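Rathnayake Adds Forensic Accounting Desk in Rirklow

2020-11-18

Accounting firm Rathnayake has opened a forensic accounting desk at its Rirklow office, the firm said in a notice to clients. The desk will take on suspected payroll fraud, vendor billing schemes and missing inventory at small and mid-sized companies.

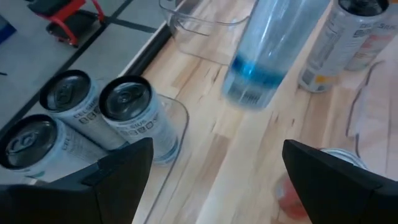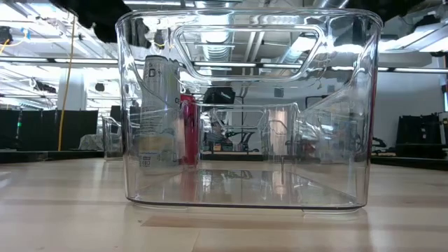
Who will run it

Consuelo Escobedo, a certified public accountant with 10 years in internal audit, will lead the work. Henrique Peixoto moves over from the tax group to handle bank records and document requests. The firm plans to hire two more examiners in the spring.

Until now, Rathnayake sent most fraud questions to outside specialists. Escobedo said that arrangement often left owners waiting for weeks while records were copied and explained a second time.

"By the time someone calls us, they usually have a name in mind," she said. "We start with the ledgers and leave the name for later."

What the work covers

A first review looks at bank statements, canceled checks, vendor lists and user access to the bookkeeping system. Clients receive a written summary within 35 days of turning over their records. If the review finds signs of loss, the owner can order a full examination, with a report prepared for use by an insurer or in court.

The firm will not examine companies whose financial statements it currently audits. Those clients will be referred elsewhere — a list of outside examiners is available from the front office.

One early client is Lotero, a building supply dealer that asked for a review in October after its year-end inventory count came up short. Peixoto said that review is still open and declined to discuss it further.

Fees and contact

The first review is billed at a flat fee, quoted after a phone call. Full examinations are billed by the hour. Travel to job sites and branch offices is charged separately.

Business owners can reach the desk through the main Rirklow number. Calls are returned within two business days, and callers do not need to be existing clients of the firm.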